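Karness Plaza resurfacing, progress report to the Dirnberg Fund

Of the 2,241 slabs in the survey, 1,055 are now logged. The slabs have borne this well. Joints on the manhole side come next, once Schumacher returns our crack gauge, borrowed in February. 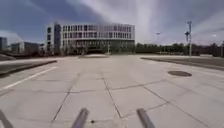

Slabs and manhole cover, looking toward the far building.

Staining is faint and, so far, free. We ask to move the cleaning money to joint filler. 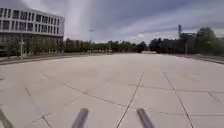 Karness, Wednesday, November 27, 2019

The tree end is flat and needs little from anyone. Atov has quoted for the low curb twice, 11 days apart, and the 2 quotes have never met.

The patterned inset stays out of the contract until its border has been inspected.
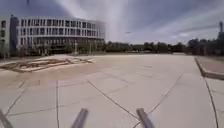 Cauã Caldeira asks that the inset be priced separately, and before the frost this time.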